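# Bralska workroom – tabletop small-items set

Share 3 | Comments 40

This README covers the tabletop part of the Bralska workroom set: one light blue table, the small items used on it, and the open two-level space it stands in. Dexter Marchetti set out the tables. Priya Ridgeway wrote the item list and I've tidied it up.

## The room

The workroom is open plan, with a tall white ceiling, white cross-beams and dark dome pendants hung towards the far end. Fluorescent panels light the lower section on one side. Tall glass at the back looks out on trees, so the colour of the daylight shifts through the afternoon.

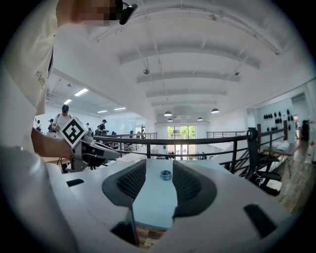 Are the blinds or lights adjusted between sessions?

The lights stay on all day and there are no blinds. Sort by the session column if you need matched lighting.

The upper level is a mezzanine with black metal railings. Anything small that rolls off a table up there could end up downstairs, and Deepika Kulkarni asked that loose items go back in the tray before anyone moves a table. 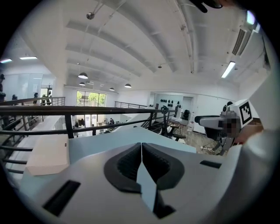

## Items

- Tape roll: small, round, translucent, with a blue core. Placed flat on the table.
- Square board: flat, pale beige. Position and angle vary, and it may overhang the edge.
- Table: pale sky-blue top, matte, slightly rounded corners.

Wipe the top with a barely damp cloth before starting. Please don't use spray polish – it leaves a shine that takes days to wear off.

Most sessions have the tape out on the far half of the table and the board off to the left. 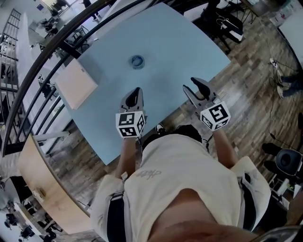

Other layouts are listed by number in layouts.csv. The sheet has 249 rows, and 200 of those have been checked by Kamran Lodhi. Unchecked rows have a blank in the last column. Treat their item positions as provisional.

## Known problems

Layout names from May use the old spelling "centre-left"; later ones use "mid-left". They mean the same spot. Friday sessions sometimes list the board as "box".

Send corrections to Shoshana Haverford with the row number.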